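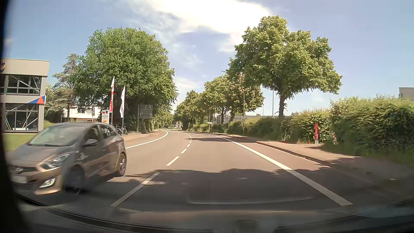
Still from the Tindulgate, auto exposure, default settings.

Windshield camera for lane-following tests: Tindulgate or Lukumay?

Posted by flatbed_ohm, 2020-12-19

I am comparing two cameras for a small automated driving project. Both sit behind the windshield and feed the same Grurkico controller, which runs lane detection only. The Tindulgate is rolling shutter, the Lukumay is global shutter with a smaller sensor. I logged 1847 frames with the Tindulgate on one stretch and the detector lost the dashed center line in 79 of them. Most of the losses are where tree shadow lies across the lane, as in the still. The solid line on the right holds up better. The oncoming hatchback is also slightly blurred, and I can't tell if that is shutter or exposure time. Would the Lukumay fix either one?

Sachiko Maruyama

Two separate problems. Blur on a moving car is exposure time. A global shutter removes skew and does nothing for blur. Cap the exposure and let gain rise.

For the shadow, look at your metering. You have a very bright cloud at the top center of the image and deep shade on the nearest part of the lane. If the metering covers the full image, the sky pulls exposure down and the shaded road goes with it. Set the metering window to the lower half, above the dashboard edge. On the Tindulgate this is under AE region in the config file, and the change needs a power cycle. Also mask the dark strip on the left before you compute any statistics.

There is a faint curved reflection over the road near the bottom. A black felt shroud between lens and glass should reduce it. Rerun the same stretch before buying anything.

tk_Flondent_user

Lukumay is better, I've had one since August. Never used the other one.

gantry3733

Agree on metering. When you rerun, drive at the same time of day or the shadows won't match. I also discard the first 100 frames while auto exposure settles. Check your Grurkico firmware too, as older versions ignored the AE region on the second port.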